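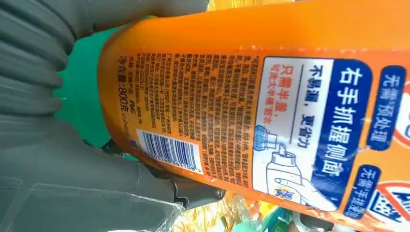
Orange detergent bottle on its side, with the barcode sticker showing.

Home Kitchen Laundry Floors Tools Archive

We use cookies to remember your settings and to measure traffic. By continuing to use this site you accept them. Accept Manage

September
Review by Mali Parri

Brunner Compact Washer with Automatic Dosing

The Brunner is a front-loading compact washer with two internal reservoirs, one for liquid detergent and one for softener. It is sold at $819 without the stacking kit. I installed it in a closet off the hallway, on a concrete floor, with cold water feed only, and used it as the only washer in a two-person household over the summer.

Installation follows the usual pattern. The transit bolts come out from the rear with a standard wrench, and the plastic plugs supplied for the holes fit on the first try. The drain hose is shorter than I would like. It reached my standpipe with very little slack, and anyone whose standpipe is on the far side of the dryer will need an extension. The feet are threaded steel with lock nuts. Set them carefully. The cabinet is light for its size and a small error in level is audible at full spin.

The drum takes 11 pounds of dry cotton by the maker's rating. That holds if you are willing to push the last towel in with your palm. For mixed loads I stopped at three-quarters full and got better rinsing. A queen duvet cover fits. The duvet does not.

Automatic dosing is the main reason to pay for this model. You fill the reservoir through a hinged door at the upper left, tell the panel how concentrated your detergent is, and the pump meters each load according to weight and the soil level you select. The concentration setting is buried in the second menu and ships at the middle value. With the default I saw suds at the glass during the final rinse on almost every load. One step down cured it. The manual covers this in a footnote to the troubleshooting table, on the page after the one where most people will look.

Filling is awkward. The opening is narrow and set back from the front edge, and a full-size bottle has to be held nearly horizontal to clear the shelf in my closet. A small funnel helps. Powder can't go in the reservoir at all, but there is a conventional manual drawer beside it, and the machine disables the pump when manual is selected. 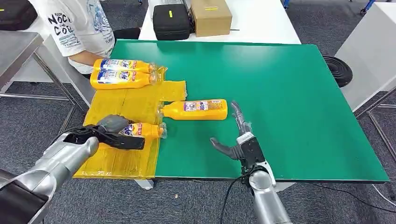

Page last changed: September, M.P. (spin figures corrected)

Maximum spin is 1000 rpm, which is modest for the price. Sheets and shirts come out ready for a rack. Bath towels come out heavier than they should and add time in the dryer. Balance control is conservative - a single bath mat will be redistributed several times and then spun at a reduced speed, with no message on the panel to say so. Adding two towels fixes it.

Noise during the wash phase is low enough that I could hold a phone call with the closet door open. The drain pump is the loudest part, a rattle at the end of each emptying as it pulls air. Nest James, who has the same machine on a wood-framed second floor, reports vibration through the joists at top spin and now caps it at the next setting down.

The door gasket needs attention. Lint and hair collect in the lower fold, and there is no drain hole at the lowest point, so water stays there. Wipe it after the last load of the day and leave the door ajar. The filter is behind a coin-slot cover at the bottom right. Opening it releases more water than the molded spout can direct, so have a shallow tray ready.

For comparison, I still have the Mininari portable that this machine replaced. It cost $328, has no dosing, rolls on casters, and connects to a kitchen faucet. It rinses nearly as well. It also wants someone in the room for most of the cycle, and its lint net has to be turned inside out by hand each time. The Plirham sits between the two on price, but I have only used one in a rental and won't rate it here.

Reservoir cleaning is recommended when changing detergent types. Both tanks lift out after you press the gray tab and can be rinsed under warm water - allow them to drain upside down overnight, as the internal baffle traps water.

Good: metering accuracy once set, quiet wash, solid hinge on the door.
Bad: spin speed, short drain hose, hidden concentration setting, gasket.

Recommended for closets with a sound floor. If you do many towels, look for a faster spin first and treat dosing as optional.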